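Hi Morenike,

Spring update on the Gratthorpe staff wellbeing money, as promised. I'll try to keep it shorter than last time (no promises!).

**Where we are**

We're 16 weeks in and the quiet-hour pilot is running on both phone teams now. Every agent gets one hour a shift with no calls and no chat pings, and they pick the slot themselves the day before. Uptake was slow at first - people felt guilty logging off the queue while their neighbor was getting yelled at about a late delivery - so Lukian Pavliuk started taking his own hour in plain sight, headset off, feet up. That did more than any of my emails.

We sent the pulse survey to 200 people and got 162 back, which I'm thrilled about, considering the last one landed in the middle of the Skuven changeover and hardly anyone opened it. The comments are still being read through properly. Scheduling comes up again and again, pay comes up (of course it does), and a lot of folks want supervisors to stop messaging them after hours. I've already raised that last one with the leads at Prosser and they were pretty decent about it.
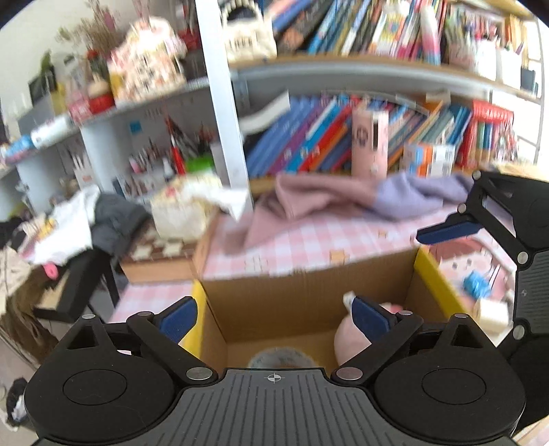 **What didn't go so well**

The peer support training slipped. We had a trainer lined up for April, she had to pull out, and the replacement can only do mornings, so the late shift misses out unless we pay overtime. I'd like to pay the overtime. It fits inside the line we didn't spend on the break room chairs, but I need your okay before I move anything.

Also, the Kesonis scheduling tool still lets managers book meetings right over a quiet hour. I've logged it with them 2 times and got a very polite nothing. For now the team leads are blocking the slots by hand, and it's a pain.

**Next up**

- Survey results back to staff, with the comments grouped by team
- Training dates set once I hear from you on overtime
- A second round of chats with the new hires, who mostly skipped the survey

Could you let me know about the overtime first? The trainer is holding her dates for us and I'd hate to lose her too.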